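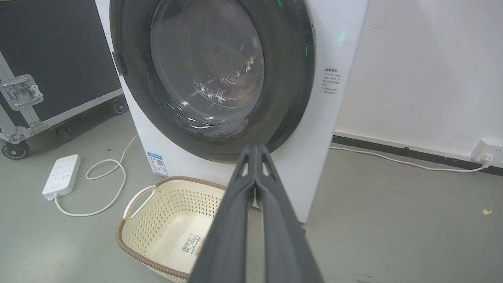
Velia laundry basket range goes on sale in July

Grollico is to add a laundry basket to its Velia household range this July. The basket is made of cream plastic with a brown rim, and is meant to stand on the floor in front of a front-loading washing machine while it is being filled or emptied.

The company makes storage and cleaning goods for the home and sells them through its own website and through independent hardware shops. Velia is its everyday range. Until now it has covered drawer trays, peg bags and stacking boxes, and the laundry basket is the first piece in it intended for carrying wet washing.

The sides are perforated in a diamond-like lattice so that air can reach damp clothes. The handles are cut out of the ends — there are no separate parts to clip on or lose. Each basket is supplied with a product label carrying a barcode, which lies in the bottom and can be removed before first use.

Grollico tested the basket in households before settling on the final shape. A total of 160 homes took part, all of them with a front-loading machine. They were asked to use the basket for their normal washing and to return a short form at the end. The most common request was for a lower front, as many people pull washing straight out of the drum and let it drop. The height of the basket was reduced as a result, and the rim was made thicker so that it is easier to grip when the load is heavy.

Several households also said that they keep their machine in a garage, cellar or workroom with a concrete floor, where a basket is often dragged and not lifted. The underside was changed after these comments and now has a smoother edge.

The basket was designed by Robles, a small product studio that has worked with Grollico on earlier Velia pieces. It will be moulded by Kesix, which also makes the stacking boxes. The first production run is 2667 baskets. A second run is planned for the autumn if orders from shops allow.

Stockists will receive the basket in nested stacks to save room in storage. Shops that order 70 or more in one delivery will not be charged for carriage. Smaller orders are welcome and will be sent at the usual rate.

The basket can be cleaned with warm water and washing-up liquid. Grollico advises against bleach, which may dull the brown rim, and against leaving the basket next to a heater. It comes with a guarantee of 2 years against splitting at the handles. Buyers should keep their receipt.

Samples are available to shops and to household and home magazines on request. Trade price lists and order forms can be obtained from the Grollico sales office, which is open from 9 am to 5 pm.

Ends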